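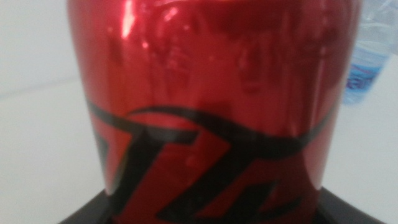
Red can, close up.

Free returns, and what they cost you

Readers keep forwarding me the same kind of email from outdoor clothing stores, and the subject line always has the word "free" in it. This month it was free returns. Jasska, which sells ski jackets, gloves and base layers online, says you can now send back anything "for any reason, at any time, at no cost." Two other stores, Arnex and Husar, have been saying nearly the same for a while. I don't believe in free shipping in either direction, so I sat down with the terms pages of all three and a highlighter.

Start with "any time." At Jasska the banner says any time and the terms say the season of purchase. A season, if you go down to the definitions, ends when the winter clearance begins. The clearance began in February last year. A jacket bought as a Christmas present and first worn on a late January trip could be out of its season before the bruises had faded. When I wrote to ask whether the clearance date was fixed in advance, the reply told me to keep an eye on the home page.

"Any reason" holds up a little better. All three will take back something that doesn't fit, and none of them asked me to prove it. But the reason you pick from the drop-down menu matters a good deal. At Arnex, "too small" and "too large" get you a prepaid label. "Changed my mind" gets you a label too, and then a restocking charge of six dollars comes off the refund. It's listed on the second screen in gray type, after you've printed the label and probably already taped up the box. I would call that a return fee. Arnex calls it an adjustment.

Then there's "no cost," and here I got stubborn. I priced the same waterproof shell, the Amham, at all three stores, because it's one of the few jackets they all carry. Same color, same size, same model year as far as I could tell from the photos. Husar had it lowest and charges for return postage unless you take store credit. Jasska, with its free everything, had it highest. The gap was wider than what Husar would have charged me to mail it back. If you keep most of what you buy, and most people do, you are paying up front for a service you won't use.

I can hear the objection, because I got it from two readers the last time I wrote about this. Sizing in technical outerwear is a mess, a medium in one brand is a large in another, and free returns let you order both and keep the one that fits. Fine. I've done it myself. But look at how the refund is handled before you do. Husar refunds the card when the parcel is scanned at the drop-off. Arnex waits until it has been "received, inspected and processed," and gives no limit on how long the three steps may take. If you've put two expensive jackets on a credit card, a slow inspection can easily run past your statement date.

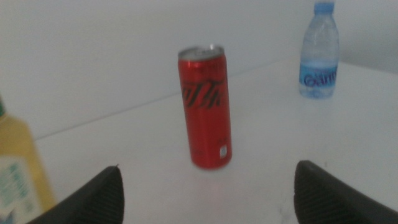
Inspection is the part I'd read most carefully with gloves and mittens. All three stores say items must come back "unworn, in original condition." Who decides what unworn means? A mitten that has been tried on with a pole in the hand has creases in the palm. A leather one creases if you make a fist. Jasska's terms say that items showing "signs of use" may be sent back to the customer, and that the customer pays for that trip. So the free return can end with you holding the same pair of mittens and a postage bill. I asked how often this happens and was told it was rare, with no number attached. It may be rare. I'd like to see the number.

A word on the reviews, while we're here. Jasska's page for its returns program has 522 of them, almost all five stars. Sort them by date and a lot land in the same stretch of October, when the store was giving a discount code to anyone who left one. The discount is mentioned at the bottom of the page, to be fair. But a customer who has just placed an order has no idea yet how the return will go, and plenty of those reviews talk only about how nice the box was. Arnex has 643, and they're a mixed bag, with a good many complaints about the gray-type charge. I trust the messier page more.

What I'd do, if you're buying before the snow:

Look up the store's return terms and save a copy on the day you order. Two of these three pages changed while I was writing this item, and neither said when.

Price the same item at a store with paid returns. If the difference is bigger than the postage, the postage is the better deal.

Try things on indoors, on carpet, with the tags on and the hang loop untouched. Keep the bag it came in. Arnex wants the original bag, which I didn't expect, and it has to be the inner one.

Pick the true reason from the menu, but know which reasons carry a charge before you get to the last screen.

Take a picture of the item and the packed box. It won't win every argument, though it has won me one, over a zipper pull that was supposedly missing.

And ignore the countdown clock. Jasska's "free returns end tonight" timer was running when I started reading and was back at the top when I checked the next morning. I've asked them what ended.

Several of you wrote in about warranty claims on delaminated shells, and I haven't forgotten. That needs more room than I have here, and I'm still waiting to hear from Husar on whether a jacket washed with ordinary detergent is covered. Their care label says one thing and the warranty card says another. If you've had a claim turned down over washing, send me the wording they used – the exact wording, please, copied from the letter or the email. I can do a lot more with that than with a summary.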